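# What Our Town Eats for Breakfast

Spring project report, food and culture elective

Our group wanted to know if people still sit down for breakfast, and what ends up on the plate when they do. It sounded like a small question in April and then it just kept growing - we loved it!

We handed out a one-page survey at the Tonitz market and outside the Deligiannis bakery, starting at 6 in the morning, and got 142 filled-in sheets back. We also kept food diaries ourselves for 24 days. Everyone wrote down what they ate, where they ate it and how long it took.

Bread won by a mile. It came up more often than eggs, cereal and fruit put together, and people had strong feelings about it (one sheet had a whole paragraph in the margin about rye crusts). Families from the Kurkska side of town mostly wrote "toast with something salty," while sweet toppings were more common near the river.
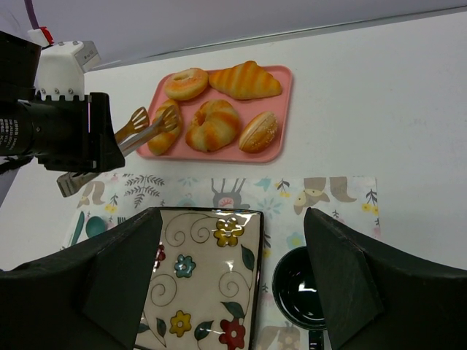

The part that surprised us most was the timing. Plenty of people who said they "skip breakfast" had a slice of bread and a hot drink listed a few lines down. They didn't count it as a meal! We went back and made a separate group for them, so our first chart had to be redrawn on a Monday night.

For background we used the Sorkitov cookbook collection at the library, which has 3,015 recipe cards. The older cards treat breakfast as leftovers from supper - cold potatoes, soup, the end of a loaf. We'd like to try a week of that next term and write it up the same way.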